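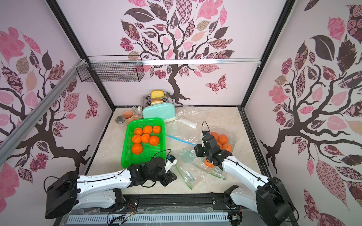
Do postcard mailings do anything?

Home Older posts About Contact

Filed under: Small shop stuff, Advertising

I keep getting told that the mailbox is back. People are sick of email, the pitch goes, so a nice heavy postcard stands out. The people telling me this sell postcards.

Last July I gave in and tried Zistoment, who print the cards and handle the mailing. Their sales page says a local business should expect a "strong lift" from the first drop. Lift in what, it doesn't say. I asked. I got a PDF with a rocket on it.

My order was 1678 cards, covering most of the Ramlow side of town and a few streets past Forsberg Avenue. The setup fee was $152, on top of printing and postage. The cards looked fine, I'll give them that. Good thick stock, and the colors were close to the proof -- closer than what I used to get from Drustik, anyway.

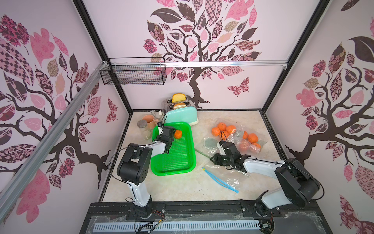
Two slices of toast in the mint-green toaster.

The coupon code on the card was used 3 times. One of those was a regular who would have come in regardless and was happy to save a few bucks.

When I brought this up, the rep said codes miss a lot of people. Somebody sees the card, forgets the code, and walks in a month later. Fine, maybe so. But that explanation works just as well if the cards did nothing at all, and it came with a quote for a second mailing. Apparently you need to hit the same house several times before it "takes." I'd have liked to hear that before the first invoice. 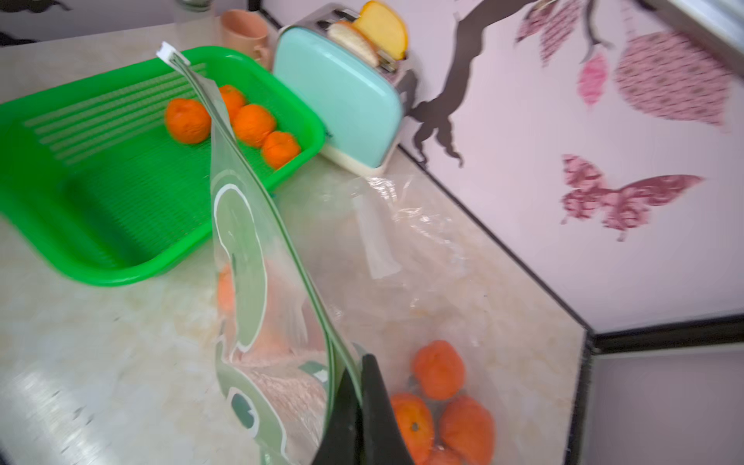 I did ask people at the register for a while how they'd heard of the shop. Mostly it was a friend, or they'd driven past. A couple said "online" and couldn't tell me where. I don't trust those answers much either, but they were free.

The second mailing would have been over $333 before postage, and I passed. If you run a pizza place or clean gutters, your numbers may be better than mine. Ask to see somebody's real ones first, and ask what got counted.

Last updated: February 2021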